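Stenow cell: setup and upkeep notes

Last revised June 13, 2025. Maintained by Elis Gough. Corrections to Elis or to Lanying Shen.

What this covers

These notes are for whoever is looking after the Stenow cell on a given shift. They cover start-up, homing, cable care, gripper checks and how to put the table back after a fault. They do not cover training code or the data format, which have their own README in the parent folder.

Stenow is the two-arm tabletop cell at Hiltlow. It does household handling tasks: clothes and hangers, plates, mugs, the dish rack. The sister cell at Pendness has a different base plate and different cable lengths, so don't copy settings from one to the other.

Before power-on

Walk the cables first. Each arm has a purple cable with a free loop over the wrist and a second loop down by the base. Both loops need to be there. If the wrist loop has been pulled flat, the arm will run for a while and then drop out when the wrist turns fully over.

Check the ties on the links. A tie should hold the cable without pinching it. Cut and replace any that have slid towards a joint.

Look under the front edge of the table. The wiring there is exposed and easy to catch with a sleeve or a chair. Push the connectors home by hand, left base first.

Clear both arms' paths to the walls. Nothing taller than a mug goes directly behind either base.

Start-up and homing

1. Switch on the supply and wait 15 seconds before starting the controller.
2. Support the left arm at the elbow and release it. Do the same on the right.
3. Run the homing script. It moves one arm at a time, left then right.
4. Open and close each gripper 4 times and listen. A click on closing usually means a loose finger screw.
5. Load the offsets file with the latest date. Keep the older ones.

If homing stops part way, don't start it again from where it is. Power down, move the arm back to rest by hand and begin at step 1.

Gripper fingers

The fingers are dark wedge pieces and they wear at the tip. Worn tips show up first on hangers, which start to roll in the grip when the arm lifts. Plates will still be picked up quite happily with bad fingers, so a good run on the dish rack tells you nothing about them.

Swap fingers in pairs. Tianyou Kang keeps the spares in the Oei drawer, along with the right driver. Do the screws up finger-tight, close the gripper once on a folded cloth, then finish tightening. After any swap, redo the offsets for that arm only.

Table and props

The floral covering stays on. It was chosen because it is busy, and the models are meant to cope with it. Smooth it from the back towards the front and press the corners down — a ridge under a base is enough to throw the arm off.

The wooden garment rack goes at the back and the dish rack on the right. All four feet of the dish rack must be flat on the covering. Hangers in use are the light blue ones.

The pleated plaid garment is the hardest item we have. It goes in the middle with the hem towards the front, and the opening has to be spread enough for a hanger to lie across it.
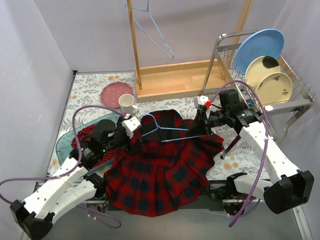
Most faults on garment tasks come when both grippers are working close together. The collision limit is set low on purpose and will stop both arms if the fingers touch. Leave it where it is. Nkrumah Aidoo raised it for a test in early June and we lost a finger mount on the left arm.

After a collision stop, take the cloth out of the grippers before releasing the arms. If you release first, the weight of the arm pulls on the fabric and the seams go.

Fault log

The current log has 23 entries. The commonest is wrist dropout on the right arm, which so far has always been cable or connector. Please write down which arm, which task and what you did, even if a restart cleared it. "Restarted, fine" is no use to the next person.

Known problems

The right wrist reads slightly off after a long session. Homing again clears it.

The controller sometimes finds the arms in the wrong order at start-up. If the right arm moves first during homing, stop and swap the names in the config file.

Contacts

Cell hardware: Tianyou Kang
Offsets and config: Lanying Shen
Access and keys at Hiltlow: Rigoberto Villalobos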